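Storing unopened card boxes in a spare room – how high off the floor, and should I pull the shrink wrap?

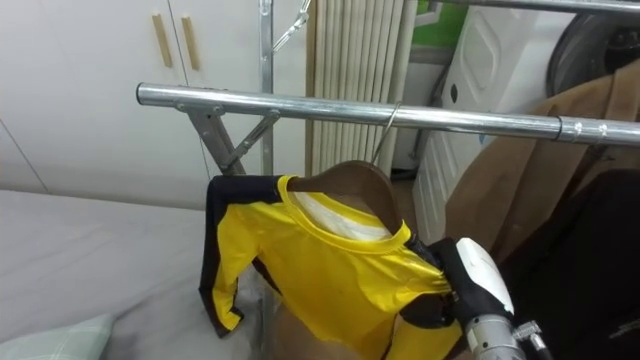 I have a mix of sealed hobby boxes and loose sets that I need to move out of a downstairs closet before August. The closet has been fine for years but we are having the floor redone. The spare room upstairs gets afternoon sun through one window and has no built-in shelving. I could put plywood across a metal garment rack, the kind with a round chrome rail and a bracket clamped at the joint, but I don't know how much weight a rail like that will take once there are cards on it. Most of what I have is baseball, 1990s to now, plus one big lot of Hudec minor league sets that run to 3,711 cards and are still in the original long boxes. None of it is graded.

Two things I'd like to know. First, is it safe to keep sealed boxes stacked on their sides, or do they need to lie flat? Second, a seller at the Skulness show told me old shrink wrap tightens over time and bends the corners of the box. He said to cut it off. I don't want to do that if it kills the resale value.

Posted by leftfield_binder

Don't cut the wrap. A sealed box with the wrap gone is an opened box to any buyer, and you will get the price of loose packs at best. I sold a Pematetti box last year for $359 with the wrap on and saw the same box go for much less with the wrap torn off on one side.

Wrap does get tight on some older boxes. If a corner is already starting to crush, put the box in a hard plastic case made for that size. They cost a few dollars each. The case won't undo a dent but it keeps other boxes from pressing on it.

Flat is better than on the side. Packs slide when the box is on its side and the bottom row ends up carrying the rest. Don't go more than four or five high with hobby boxes.

As for the rack, I wouldn't. Garment racks are made for coats. A full 3,200-count box is heavier than people expect, and you have more than one of those. Buy a plain steel shelf unit with a posted weight limit for each shelf and leave the bottom shelf a few inches up in case of a leak.

Posted by duramov_collector

agree on the shelf. mine is in the basement and I had water come in once, lost most of a 1987 set because the box was right on the concrete. Upstairs is good but get a blind for that window, sun will fade the box fronts faster than you think

Posted by rookiecardron80

One more point on humidity, as the others covered the weight. Upstairs rooms can swing a lot between summer and winter, and loose sets show it sooner than sealed boxes. The cards start to bow, chrome-finish ones worst of all. Get a cheap humidity gauge and leave it on the shelf for a couple of weeks before you move everything in. I try to stay between 40 and 50 percent. If the room goes over 60 for days at a time, run a dehumidifier or pick another room.

For the long boxes, check whether they are packed full. If there is a gap at the end, the cards lean and take a curve. Fill the gap with a foam block or a stack of commons you don't care about, snug but not tight. Original boxes from that era are usually not acid free either. I moved my own sets into Duramov boxes and kept the old ones folded flat, so the next owner can have both if he wants them.

Keep them away from the outside wall too – I leave a hand's width between the wall and the back of the shelf so air can move.

Posted by setbuilder_1999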